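About Wasteck

Wasteck is a household and small-office clear-out and recycling service. We empty the bins, sort what is in them, and take each kind of material to the place that accepts it. We also do regular tidying visits for rental apartments, waiting rooms and shared lounges.

The company started with one van and a rented bay on Bañez Street. Our first customers were landlords who needed living rooms and kitchens cleared between tenants. Most of that work was trash, and a lot of the trash was cans and bottles that could have been recycled. We began pulling them out by hand before the bags went to the transfer station. After a while the sorting became the main part of the business.

Today we serve 400 homes and 20 offices from our depot in Pirnero. We have 13 full-time employees. Everyone who joins spends the first month on the sorting line, including office staff.

What we do

Weekly pickup. We collect mixed trash and recycling from inside the home or from the curb. You do not have to separate anything first, although it helps if liquids are poured out.

Room resets. We clear the coffee table, empty the wastebasket, straighten the cushions and put the remote back where it can be found. Magazines and mail stay unless you tell us they can go. A reset does not include carpet cleaning or laundry.

Move-out clearing. We remove whatever is left behind, down to the bare floor if asked. Large furniture is priced by the piece.

Living rooms

Living rooms are where most of our calls come from. Kitchens usually have a second bin for recycling and living rooms usually have one small wastebasket, so the drink cans go in with the tissues and the snack wrappers. Once the basket is full, the next can stays on the table.

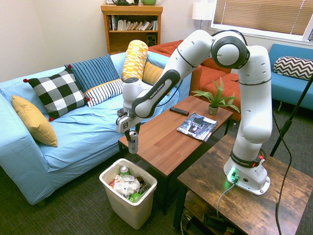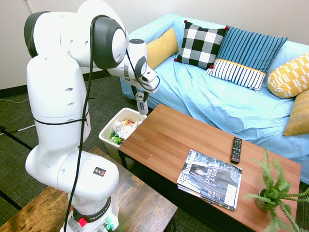 How we sort

Aluminum cans come out first. We do not crush them at the customer's home. They go into a clear bag and are weighed at the depot.

Glass and plastic bottles come out next. Caps are left on plastic and taken off glass.

Clean paper and magazines are bundled flat. Used tissues and paper towels are not recyclable in our area and go with the regular trash.

Wrappers and film are the hardest part. Most snack wrappers are mixed material and have to be thrown away. We keep plain plastic film separate when there is enough of it to bale.

The Divow bag

Divow is the name of our two-pocket liner. It fits a standard wastebasket and gives you one side for cans and bottles and one side for everything else. Weekly pickup customers get a roll of 100 with their first visit. Other customers can buy them at the depot counter.

Service area and hours

We cover Pirnero and the towns along the river road. Pickup routes begin at 7 a.m. The depot counter opens at 9 a.m. and closes at 4 p.m. Routes run on a shorter schedule in December, and customers get a printed card with the changes.

To set up service or change a pickup, call the depot or leave a note with your driver.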